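Estdale Ceasefire Monitoring Association
Minutes of the monthly meeting, 2025-11-18

Present: Jennylyn Lacson (chair), the deputy chair, the field coordinator, the liaison officer, the secretary (minutes), and members as signed in.
Apologies: the delegate for Layug, whose bus had been turned back at the river checkpoint. The chair noted that this would probably come up again under item 3, and it did.

1. Minutes of the last meeting

Approved after one correction. The previous minutes recorded the truce as "holding." The field coordinator asked that this be changed to "holding in most places most of the time." The deputy chair proposed "described as holding by those who signed it." The second wording was adopted.

2. Matters arising

The letter to the joint command asking for a copy of the revised truce map has been answered. The joint command says the map is available from the provincial office. The provincial office, asked in the same week, says it is available from the joint command. The secretary will write to both again and copy each of them on the other's letter.

The handheld radios have arrived. The chargers have not.

3. State of the truce

The field coordinator gave the report for the period. Monitors logged 562 incidents along the line between Jamar and Layug, against 759 in the period before. Most were single shots or short bursts at night. Shelling was reported on 4 occasions, all of them north of Jamar, and both sides have issued statements regretting the other side's conduct.

A member asked whether the lower figure meant things were improving. The field coordinator said he would like to think so, but the post at the Layug bridge had been shut for part of the period and a closed post logs very few incidents. The chair asked that the published summary say this in the first paragraph. Last time it was in a footnote, and two newspapers and a deputy governor missed it.

There was a long discussion of what counts as one incident. Under present practice an exchange of fire that stops for tea and starts again is logged twice. The liaison officer said the militia's own representative had complained about this, on the grounds that it made his men look busier than they were. It was agreed to leave the rule alone until the end of the year, as changing it halfway would make the figures useless to everybody.

The bus service from Layug remains irregular. The checkpoint is supposed to open at first light under the terms of the truce. The text does not say whose first light, and the two garrisons keep different clocks.

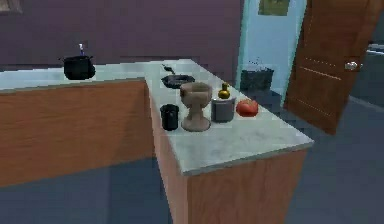
The liaison officer has raised the clocks with both commanders. One was polite and the other was out. She will try again before the next meeting and has been asked to get any answer in writing, including a rude one.

4. Prisoner exchange

The second exchange is still planned for December. Lists have been traded three times. The current difficulty is over 6 men who appear on both lists, each side saying the other is holding them. Families have been calling the office daily, and the chair asked that whoever picks up the phone should stick to what we know, even though it is a short conversation.

The deputy chair reported that the government side now wants the handover at Jamar and the militia wants it anywhere else. Estdale was suggested as neutral ground. The mayor is said to be in favor provided that it happens quickly, does not block the market road, and is not mentioned to him again until it is over.

Jennylyn Lacson said the Association would offer observers wherever the exchange took place, but would not supply the vehicles. Members will recall that last time we supplied the vehicles. One has been returned.

5. Access to villages east of Jamar

No monitor has been past the quarry since the truce was renewed. Permission has been granted in principle by both sides – the field coordinator now has a folder of permissions in principle and offered to pass it around. The practical obstacle is mines on the farm track. The clearance team says it can start when it has a security guarantee, and the guarantee is waiting on a report that the track is clear.

Agreed: to ask both parties for a guarantee covering the first stretch only, as far as the pump house. The liaison officer thought this small enough that they might sign it before noticing.

A member from the east side said people there had stopped asking when the monitors would come and had started asking if. The chair asked that this be minuted as spoken.

6. Reporting software

The trial of Bolteo for logging incidents continues. Monitors like that it works without a signal. They are less fond of the menu, which requires every incident to be assigned a cause before it can be saved. "Unknown" is not among the choices, and so a good share of last month's gunfire has gone down as "weather." The secretary has asked the supplier to add an option and will correct the entries by hand in the meantime.

Paper forms are to be kept up alongside until further notice. The field coordinator reminded everyone that the time goes in the box marked time.

7. Press

A statement issued in the Association's name last week calling the truce "robust" did not come from this office. We have not found out who wrote it. The chair has sent a short correction to the agencies, and it has been picked up by one of them.

Interview requests go to the chair. Members are free to speak for themselves, but were asked to say so at the start of the interview and not on the way out.

8. Any other business

The generator was discussed. It was also discussed in each of the last three meetings, and the secretary refers readers to those minutes, which remain accurate.

The Layug delegate telephoned during this item to say he had reached home and wished his vote recorded in favor. He was asked in favor of what. He said of the pump house proposal, assuming it had been raised. Recorded.

9. Actions

Secretary: second letters on the truce map; Bolteo entries; radio chargers.
Liaison officer: checkpoint hours; guarantee as far as the pump house.
Field coordinator: monthly summary, with the note on the closed post at the top.
Deputy chair: offer of observers to both sides; the missing vehicle.
Chair: call with the families on the prisoner lists.

Next meeting in December, in the same room, at a time to be fixed once the date of the exchange is known. If the exchange date is not known by then, the meeting will go ahead anyway.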